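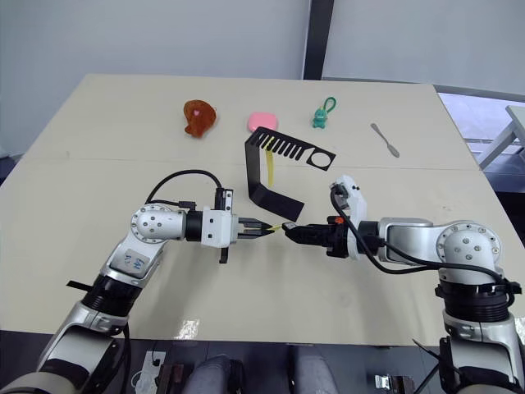 Small stuff on a big table

I have a weakness for tiny things. Erasers, keychains, little doodads from the bottom of the drawer, whatever. A long pale table with a white wall behind it is my favorite way to look at them, because at home mine live in a Trilov tin with 129 other bits (yes, I counted once, in March, during a rainstorm) and you can't see a thing in there.

So, the row. My favorite has to be the green dinosaur keychain with the loop on its head end of things, sort of standing guard between the pink thing and the little silver spatula. I still can't decide if the pink one is a soap or an eraser! I'd sniff it and find out. And then there's the see-through amber one at the left, which is a bird to me, though I'd accept "blob." 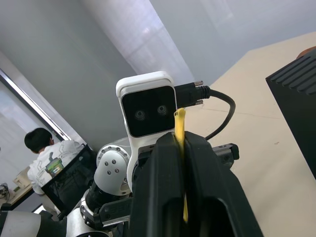
Anyway, sorting. I've tried all the systems. I bought a Skadora drawer insert with 72 little compartments and it was a disaster, I spent a whole evening deciding whether a keychain is a "toy" or a "key thing" and then tipped the lot back in the tin. What works for me now is laying everything out in one line at the far side of the table and keeping the near half clear for whatever I'm fiddling with. Long bendy things like ribbon and strips of anything get dealt with first or they wander off and wrap around something.

The other thing I'd say is get a pale tabletop if you can. I had a dark one from Urrutia for years, very handsome, and I lost every black button I ever owned on it. Cream or beige is so much kinder. Pink just about glows on it!

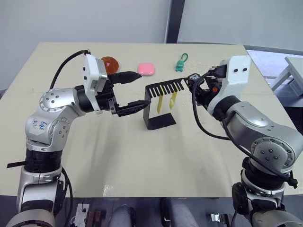 Pink thing, rack, lots of tabletop.

Next up is the kitchen drawer, and I already know there are too many spatulas in it.

Filed under: Little Things, Tidying (sort of)

3 comments

maltitzmoth: Soap. Definitely soap. My grandmother had a dish of them and we weren't allowed to use a single one.

buttonjar72: I need a dinosaur keychain now, thanks a lot

pennydrawer: Do you put everything back in the same tin afterward? Mine never fits the second time.

Recent posts
The Maltitz flea market, and what I didn't buy
500 rubber bands and no plan
A tin for every shelf
Why I gave up on labels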